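Sikitz tabletop pack, review after a month on the shop PC

Quick one, I have glue drying.

We're building an arm bench at the Erdale workshop. Wood table, arm bolted to it or next to it, bin for sorted stuff, that's the whole plan. Homa Tabrizi wanted to cut wood straight away. I wanted to move things around on a screen first and not drill the table twice. So I bought the Sikitz pack, which drops a room, a table and a pile of household objects into the simulator we already run.

Download is 683 MB. First load took 11 minutes on our machine, after that it's fine. Install was drag a folder, restart, done. The readme is one page and has the wrong folder name in it – look for "scenes", not "scene".

What you get: rooms, tables, chairs, bins, kitchen junk, fruit. 726 objects if you believe the list. I've used maybe a tenth. Scale seems right, I checked the bin against our real one with a tape and it was close enough to plan with.

Best part for me was trying the base in different spots. Cheap way to argue. We had it on the back edge of the table with a mounting plate, and that's how we're building it. Homa's still not totally convinced, she wants it on its own stand so nobody's coffee gets shaken. Fair point.

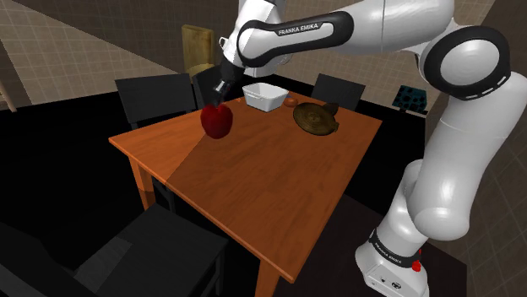
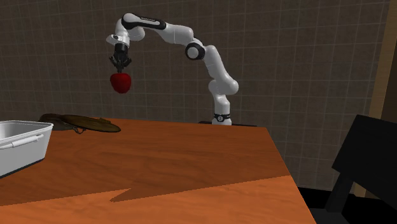

ZOHREH SAFAVI

Picking is decent. The red fruit gets gripped from the top and the fingers don't sink in to it like they did with the Villel set I had before. It can hang way up over the table too, which told me we need more headroom under our shelf than I'd drawn. Moved the shelf up on the plan. That alone paid for the pack.

Looks: good wood grain, tiled walls, hard-edged shadows on the tabletop. Some of the dark stuff goes very dark. Black chairs on a black floor are hard to make out and if you're training anything off the camera you'll want to add a light. One slider, but it resets every time you reload the room. Annoying. Wrote to them in May, no answer yet.

Other gripes. Chairs can't be deleted as a group, you click each one. Object names are a mess, I spent ages hunting for a plain round board. Soft things don't behave soft, so don't buy it for towels or bags. And the search box is case sensetive, why.

Tried the Farahani pack too, on the free trial. Nicer menus, far fewer rooms, no fruit at all. If you only need one clean bench get that one.

Would I buy Sikitz again? Yes for layout and simple picks. No for anything floppy. Wait for a sale if you can, and keep a copy of your light settings in a text file.

Drilling the plate holes next, will add a note on how far off the plan we were.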